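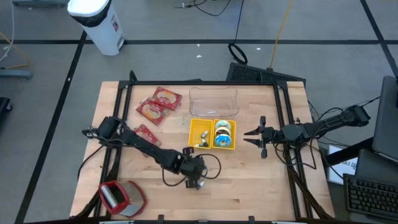
件名: Re: 共同購読の更新と保管場所について
差出人: Zihan Tan
日付: 2018-10-05

Tanです。返信が遅くなりました。

Naledi Mokgethiさんのメール:
> 9月の例会で出た雑誌「Graltar」のバックナンバーの件です。
> 手元の目録では1032冊となっていますが、棚の
> 番号と合わない巻があります。
> Bermúdez文庫から移した分は、別の目録でしょうか。
> また、製本済みの巻を館外に貸し出してよいか、
> 決まっていれば教えてください。

目録は二つあります。Bermúdez文庫の分は旧番号のままで、Ornesnessの書庫では入口から7番目の棚に入っています。背に青い札があるものは旧番号、札のないものは新番号で引いてください。両方を合わせるとおよそ3011冊になりますが、重複を除いていないので、実数はこれより少ないはずです。
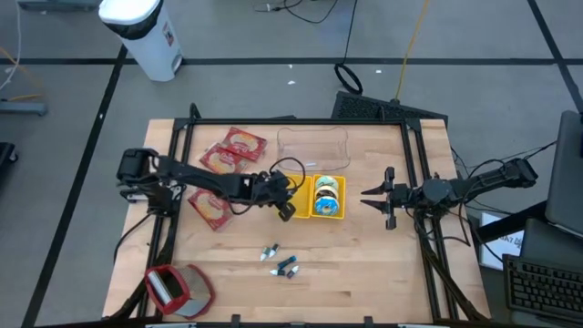 貸し出しについては、製本済みの巻は館内閲覧のみ、未製本の号は一人2冊までとしています。期間は次の例会までです。複写は従来どおり閲覧室でお願いします。

番号の合わない巻が見つかったら、巻号と棚の位置をこのリストに流してください。旧目録のほうを私が直します。表紙の欠けた号は奥付で確認できますが、奥付もない場合は棚に戻さず、閲覧室の机の引き出しに入れておいてください。

それから、索引誌「Cledari」の更新は見送りたいと考えています。書庫で使った記録がほとんどありません。続けたい方は今月中に返信してください。

Zihan Tan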